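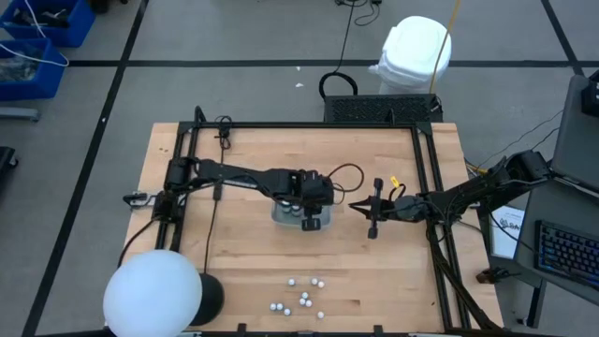

Department of Packaging and Materials Handling - Tosden Technical College

## Handout 3: Loose spherical items and small containers

Read before the March practical. Bring the handout with you; the worksheet refers to it by section.

### 3.1 Scope

We deal with small rigid balls of a single size, transferred one at a time from an open surface into a rigid container. Bulk pouring is covered in Handout 2. Mixed sizes are left to the second half of the course.

### 3.2 Surface

A flat tabletop offers almost no resistance to rolling. A ball at rest on it stays at rest only while the surface is level and undisturbed. Check the level in both directions, along the grain and across it, before setting out any items. Do not lean on the table during a count.

Balls on a bare top tend to be found in one of three conditions:

- **single** - clear space on all sides, can be approached from any direction
- **paired** - touching or nearly touching one neighbor, approach limited to the line across the pair
- **grouped** - three or more in contact, with the inner ones reachable only from above

The white balls scattered on the wood include singles and pairs. For a layout of this kind, take the singles first. With a pair, grip across the line joining the two centers; closing along that line pushes the second ball away.

### 3.3 Container

A clear plastic container is preferred for teaching, as the fill can be checked through the wall. Place it near the middle of the table with the loose items to one side, so that the path from pick to drop stays short and does not pass over items still to be collected.

Release height matters more than release position. A ball dropped from above the rim can strike one already inside and bounce out. Lower it below the rim before letting go.

### 3.4 Packing fraction

For equal spheres poured at random into a large container, the solid fraction is near 0.64 after shaking. In a small container the figure is lower - the walls force gaps that the bulk value does not include. As a working rule, treat the bulk value as unreliable when the container is less than ten ball diameters across.

Worked case: a Trendska tub holds 177 ml to the brim. Forty balls of 2 ml each occupy 80 ml of solid volume. The fraction is 80/177 = 0.45, so the tub takes them with room to spare.

### 3.5 For the practical

1. Record the number of balls and their condition (single, paired, grouped) before the first pick.
2. Transfer 40 balls, one at a time. Note every ball that rolls.
3. Recount through the container wall, then again by emptying into the Curkix tray.
4. Compute the packing fraction and compare it with 3.4.

Worksheets without units will be returned unmarked.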